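About Otport

Otport writes and checks working rules for two-armed robots that handle household things. Zbigniew Borkowska and Przemysław Szczepańska started it after reading one safety manual too many. The manual ran to 168 pages and never said how close a gripper may wait beside glass.

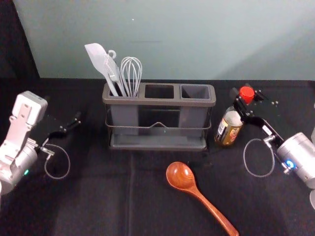
Bench work with the utensil caddy, both arms at the table.

We don't trust the word "compliant" much. Ask who tested it, on what objects, and how many times the test was thrown out and run again. Our rulebook, Narkik, has 15 rules. Each one has been tried on a bench, and we have logged 3,386 runs so far — failures included, with the notes left as they were typed.
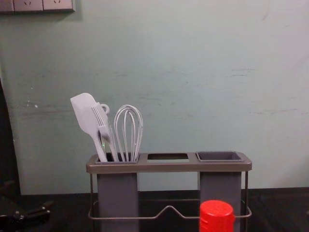

Some clients want a badge for their website. We don't make one. They get a written report, and 30 days to argue with it. A few have argued well, and two rules were rewritten in August as a result.

We are also wary of our own work. Any rule that hasn't caught a problem in a year goes back on the bench or gets cut.

Narkik last revised 05/04/2019. Ask the office for a copy.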